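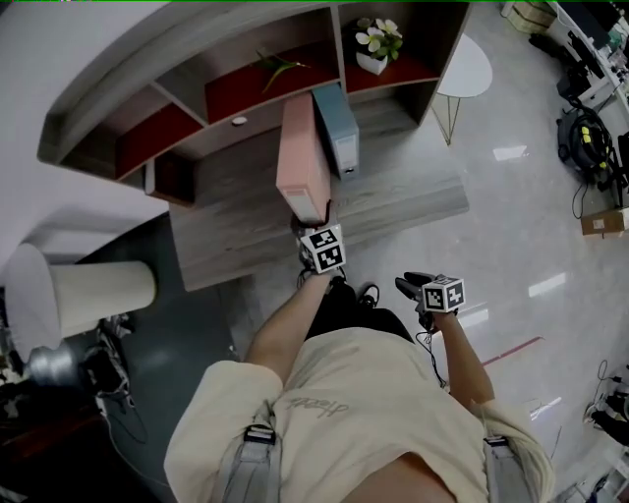 News from the Plutetgate workshop

Since March our small team at Trinari has been teaching robots to tidy a desk. We do it by hand: one person wears a backpack, takes a gripper in each hand and does the task at a normal speed. The marker cubes on top of the grippers tell the software where each hand is in the room. Later the robot learns from these recordings.

Box files are now the main task. They look simple, but a file that lies flat must first be lifted at one corner, and for this the two hands have to work together. We have 464 good recordings of it and we want to reach 4,000.

Lotte Van Dijk, who plans the sessions, asks everybody to keep to these points: move calmly, do not turn the cubes away for long, and stop after 5 mistakes in a row – tired hands teach bad habits.

New people are welcome. A first session takes 2 hours, training included. Please write your name on the list at the Boersma desk before November 14, 2023.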